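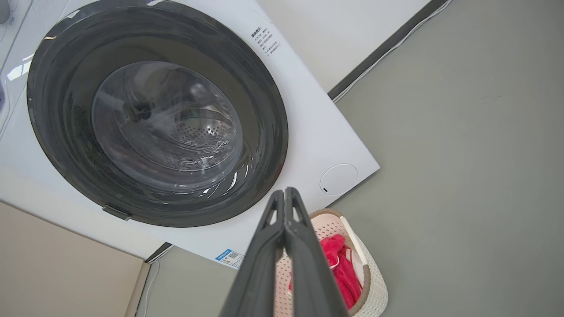

3.2 Fibre release from domestic laundering

Textile samples were laundered in the household panel described in Section 2. Each of the 10 households received the same bundle of polyester fleece, cut from a single roll supplied by Nolilov and hemmed on all four sides with cotton thread. Hemming was needed to limit loss from cut edges, which Ghasemi had found to dominate the count in the pilot work. The bundles were washed at 40 °C with Brillow liquid detergent and no softener, and the outflow was collected through a hose fitted to the drain.

Water from each wash was passed through a nylon mesh and then through a glass fibre filter. Filters were dried overnight in covered dishes and weighed on the following morning. Three blank runs, with water and detergent but no fabric, were made in every household before the first bundle was washed. The mean of the blanks was taken away from all later values for that household.

Figure 3. Front-loading washing machine with a round door. Panel households used machines of this general type; top-loading machines were excluded.

The panel returned 192 usable filters. A further 6 were rejected, four with torn edges and two on which the label could not be read. Release was highest in the first wash in all households and fell steeply up to the fourth. From the fifth wash onwards the change between one wash and the next was within the spread of the repeat weighings, and we treat this part of the series as a plateau.

Load size had a clear effect. Bundles washed alone released more fibre per gram of fabric than those washed with a cotton ballast load. The same pattern was seen for both drum speeds. We did not separate the effect of water volume from that of rubbing between items, as most machines in the panel adjust their intake to the load and the householder cannot override this. A bench test with fixed volumes would be required.

Fibre length was measured under the microscope for a subset of filters, giving 748 fibres in total. Lengths were skewed towards the short end. Turcotte and Ghasemi read the subset independently, and differences were settled by a third reading. Cotton fibres from the hems were present on most filters and were left out of the length data on the basis of their twisted shape, although short pieces of cotton may have been missed.

Two limits should be noted. The panel was recruited in one district of Arevine, where the water is hard, and the results may not hold for soft water. Collection ended in March 2019, before the reformulated detergent went on sale, and the blanks would have to be repeated with the new product before the two sets of values could be compared.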